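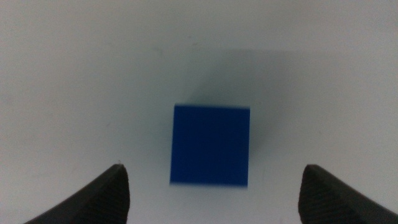
*A blue cube on the light tabletop, seen from above.*

I bought the Furider desk in June, after one year of working on a kitchen table which was too high for me. I read many reviews before buying and most of them were written after two or three days, so I decided to wait and write mine later. It cost me 628 with delivery. The size I took is the smaller one, with the light top and the straight legs.

## Delivery and assembly

The desk came on a Thursday in two boxes. The heavy box had a broken corner, but inside everything was well protected. The driver left both at the street door and I live on the third floor, so I asked my neighbor Gaëtan Caron to help me carry the heavy one.

The instructions say 35 minutes. I needed two hours, alone, and I am not a slow person. The drawings are clear until step six, where the crossbar must go in before the second leg is tight, and the drawing shows the leg already tight. I had to open four screws again. The key in the bag is very soft steel, and it became round at the end. Please use your own key if you have one.

## The top

For me this is the best part of the desk. The surface is matte, so my lamp does not shine back into my eyes in the evening, and this was my main problem with the old table. I write by hand a lot and the pen goes well with only one sheet of paper under it. Coffee comes off with a wet cloth. Red ink does not come off completely, I have a small pink place near the left side and I have tried soap, alcohol and the white sponge.

The front edge is a little sharp. When I type for a long time I feel it on my wrists, and in summer with short sleeves I feel it more. I bought a felt mat from Bouvier to put there and now it is fine, but for this price the edge could be rounder.

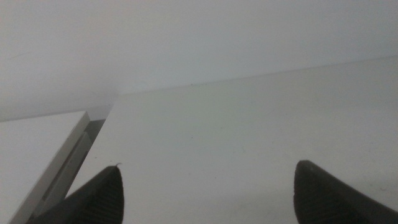
The second thing I must mention is the movement. If I write fast, or if I erase something, the desk moves slightly from left to right. Front to back it is solid. I tightened all the screws after the first month, as the paper recommends, and it became better but did not disappear. A friend has the older Cultell desk, which is heavier and uglier, and it stands like a stone.

## The drawer

It is sold separately and I do not recommend it. It holds pens and a notebook, but it hangs so low that my knees touch it, and I am 60 inches tall, so for a taller person it will be worse. I took it off after one week. The holes are under the top and you do not see them.

## Customer service

One foot was missing its plastic cap. I wrote in the evening and had a polite answer the next morning, and the cap came in a small envelope, without cost. They sent me two.

## Would I buy it again

Yes, if I find it at a discount. At full price I would first go to see the Gritance model in a shop, which I could not do because the closest shop is too far from my town. Four stars from me. I take away one star for the movement and the edge together, and the drawer I do not count.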